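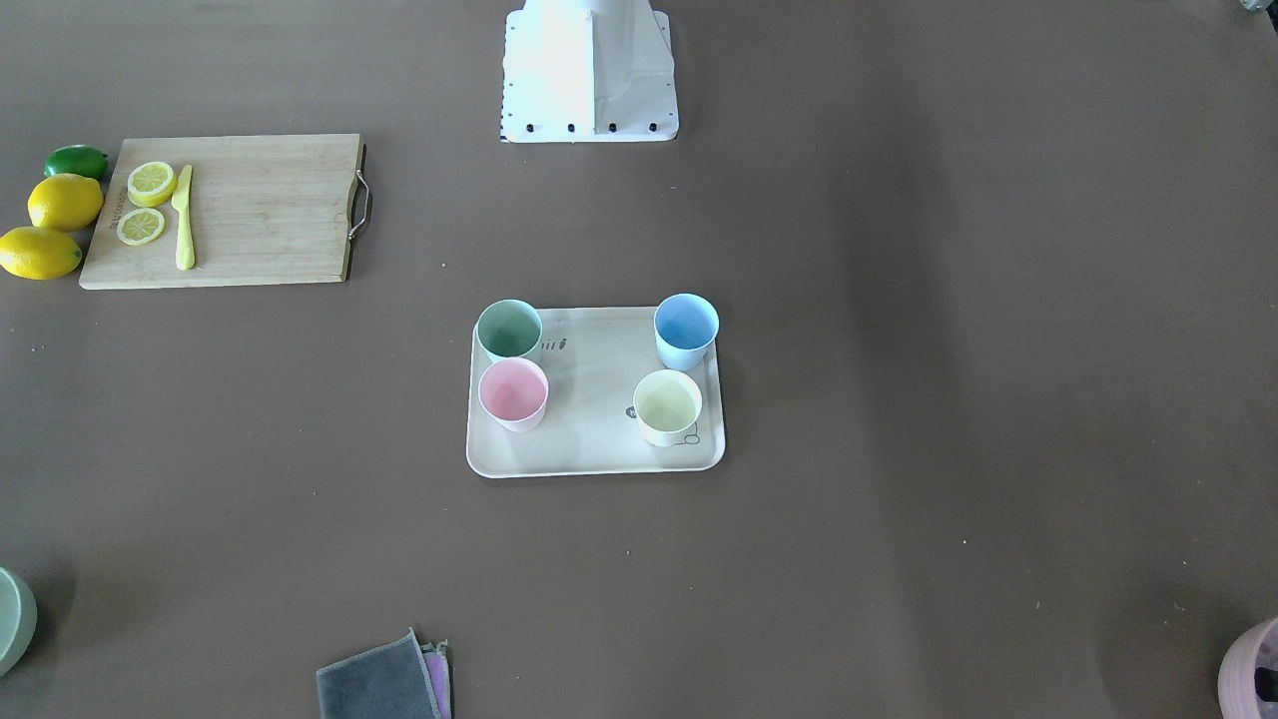
Fig. 1. Cutting board with lemon pieces, and a tray of four cups.

Food and Evidence, Handout 4
Taste claims and how far to trust them
Instructor: Jayanthi Thevar

Read this before the tasting session. The chapter by Matsuda is still required, but skip her last section, where she gets carried away.

1. The tongue map
Most of you were taught that sweet lives at the tip of the tongue and bitter at the back. It doesn't. All parts of the tongue that have taste buds can pick up all the basic tastes. There are small differences in how sensitive one area is compared with another, and an old graph of those differences got redrawn until it looked like a map with borders. It lasted in schoolbooks for decades even though anyone with a lemon could have checked it at the kitchen table.

2. Sour
Sourness tracks acid, but loosely. Two drinks with the same pH can taste quite different in sourness, partly from the kind of acid and partly from how much sugar is in there. Sugar does not remove acid. It makes you notice it less, and your teeth get no such discount. Keep this in mind when a label says "smooth" or "mellow."

3. "Alkalizing" foods
The claim: lemon juice is acidic in the glass but turns the body alkaline. What can be shown is that diet changes the pH of urine. Blood pH is held in a narrow range by the lungs and kidneys, and breakfast doesn't move it much in a healthy person. The Grelik pamphlet I passed out last week measures urine and then talks about blood for two pages. Find the sentence where it switches. Mesfin Kassa found it last year and I still think it's the best thing anyone has done in this course.

4. Tasting panels
Problems that come up again and again:
– Tasters know which sample is which.
– Samples are always served in the same order. The first one tends to get an odd score, high or low.
– Temperature is different from cup to cup.
– People talk. One loud "ugh" and the data is gone.

The Warraich study had 17 tasters and reports that a majority preferred the costlier juice. Fine, but all of them were told the price. With 108 tasters it would have the same flaw, only with a smaller error bar. Size does not fix a bad setup.

5. "Detects notes of"
Be careful here. Trained tasters do beat untrained ones on some tasks, mainly matching and ranking. Whether they can reliably name a dozen separate aromas in a mixture is another matter, and the evidence I have seen says no – most people stall at three or four.

For next time
Write one page on the Dullthorpe ad (copy in the folder). State the claim, say what would count against it, and say whether anyone looked. Naveen Chaturvedi has the sign-up sheet for the blind session.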